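4.2 Self-reported desk time and the tidiness claim

The claim that a clear desk makes for better concentration is repeated far more often than it is tested. Lis and Gil report a gain in reading speed among office staff in Brerby, but their sample was 19 people, all of whom had agreed beforehand to give up their paper files. We do not think much can be built on that. Our own diary survey returned 3,462 usable entries from 132 respondents, and the link between a clear surface and self-rated focus was weak once job type was taken into account.
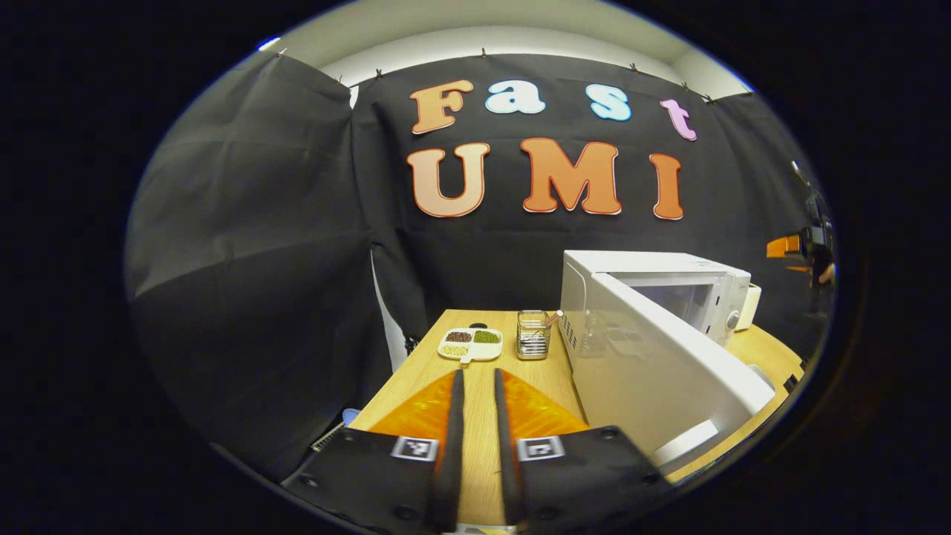
Figure 3. A light wooden tabletop with fine, straight grain.

Respondents were also free to decide what "clear" meant. One counted a desk as clear with two mugs and a printer on it; another would not use the word if a pen was out. Jafarzadeh's Hornine scale, scored from 0 to 100, is meant to fix this, yet it asks people to rate their own desks from memory at the end of the day. Mühlbauer defends the method on grounds of cost. We grant the cost, but a cheap measure of the wrong thing is still a poor bargain, and we left the scale out of the models in Section 5.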